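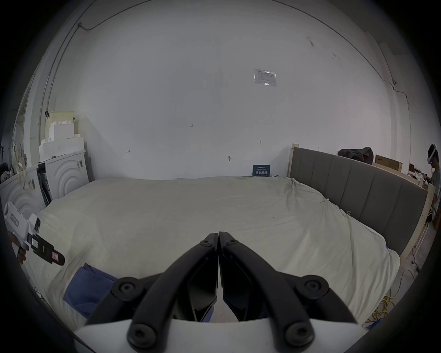 Slide 1. Both hand grippers at the bed station, jaws closed on the near one.

Hi everybody, I'm Chiamaka Usman, I look after the hand grippers at Zitach, and for the next little while I'm going to talk about screws, pads and a bed sheet. (Wait for people to sit down. Leave the slide up.)

So this is the bed station. We do sheets and cloths here, all soft stuff, and I picked it for the talk because fabric is hard on a gripper in ways I didn't expect when I took the job. A block either gets picked up or it doesn't. A sheet will let you get away with a bad gripper for a week, and then you look back at the recordings and half the grasps are slipping off a fold.

Look at the near gripper, the black one. See how the two fingers come up and meet at the tips? That narrow V is the first thing I check every morning. Close the jaws, look straight down on them, and the tips should touch at the same moment from both sides. If one finger gets there first and pushes the other, stop, don't start the session, come find me or Bello Okeke.

The big round caps are the lower pivots. Two on the left, two on the right. Those are the ones people want to tighten, and please don't! I did it my first month. I went around with a driver and made everything good and snug, felt very proud, and the jaws got so stiff that Ifeanyi Garba asked me whether I'd glued them. The cap should be snug enough that the link doesn't rock side to side, and loose enough that the finger falls open under its own weight when you tip the tool over. That's the whole test. Tip it, watch it fall.

The smaller bolts up near the fingertips are a different story. Those do work loose, and they do it quietly. We put a paint line across each one now, bolt head to link, so you can see from arm's length if it has turned. Back in March we had one back out far enough to snag a pillowcase and we lost a whole afternoon of recordings. (If Titilayo is in the room, she'll remember, she was the one holding it.)

Next, pads. The two inner plates between the fingers, facing each other. Sheets shed. You can't see it on the sheet, but wipe a pad with a white cloth after a long session and there it is, a gray fuzz, and it makes the pad slick. Our rule is a wipe every 66 grasps, which sounds like a silly number and it is, it's just how many fit in one block of the Wusska task list, so nobody has to remember anything extra. A damp cloth with plain water is fine. We tried alcohol wipes and they dried the pads out.

Pads get swapped at 800 grasps for fabric work. The sheet that came with the tool kit said we could go longer, but by 700 I can usually feel the difference on thin cotton, so I order ahead. Keep the old ones! They're fine for practice.

(Drink some water here. Check the time. If I'm past ten minutes, skip the storage part.)

Pairs. There's a second gripper over on the left of the slide, in somebody's hand, and we work the two together for anything with folding in it. The trouble with a pair is that they wear differently. Most people are right-handed and they pull harder with the right one. So we trade sides at the start of every week, and each tool has its own page in the log. Please write in the page for the tool you touched. Chidubem Shehu once spent two days chasing a fault in a perfectly good gripper because the notes were on the other one's page, and he is still a little sore about it.

Checking the opening. Once a week I open the jaws all the way and close them all the way, 8 times, slow, and compare what the software reads with what I get from calipers at the tips. If they disagree on the fully closed position, I redo the zero. It takes a few minutes. The mistake I see most is people doing the zero with a bit of sheet still caught between the pads, and then every reading after that is off by one thickness of cotton. Look between the pads first. Then zero.

Storage, quickly. Jaws open overnight, tools flat, nothing stacked on them. If you park one with the jaws shut the pads take a set and you get a flat spot.

What I'd like to change: I want a proper spare for each side, so a pad swap doesn't stop the station. Lunde has quoted us and I'm waiting on a yes. I'd also like the folks at Brolham to share their pad numbers with us, if any of you are here, come say hi after.

Questions. Somebody always asks about gloves. I don't wear them for the pivots, I do for the pads. Somebody may ask about grease, and the answer is a tiny dab, on the lower pivots only, wiped off until you think you've wiped off too much. Anything about the software goes to Ifeanyi.

(Leave the bolt and the worn pads on the front table so people can handle them.)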